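**From the shop floor, 11/01/2026**

Well, we've finally done it – the Avumside shop is on the market! Eleven years of selling secondhand books and decent coffee, and I still can't find the good stapler.

Denise Bainbridge at Petridis is handling the sale, so please ring her and not me (I'll only talk your ear off about the plumbing). The lease has 41 months left to run, and the stock, shelving and coffee machine all go with it. The bookkeeping is up to date too, thanks to Jarrah Ormsby, who spent most of the holidays at my kitchen table with a shoebox of receipts. 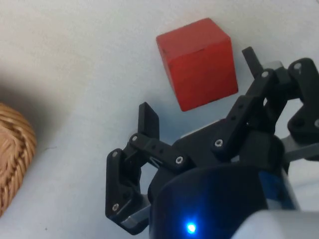

*Red cube and wicker basket on the white table.*

A few of you have asked about gift vouchers. There are 216 still out there, and I'd love to see them used before the end of March, but whoever buys the place has to honour them. It'll be in the contract. Same goes for the Domwood loyalty cards – keep collecting your stamps. 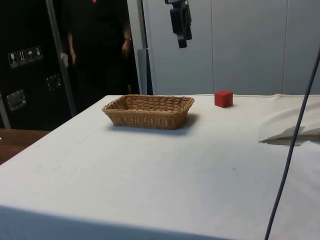

The Bretex account is a bit trickier. They supply our cups and lids on 14 day terms, and a new owner will need to apply in their own name. I've told Denise, she's told them, and we're waiting on a form.

Opening hours stay the same for now. Come in and say hello, and bring back my umbrella if you've got it!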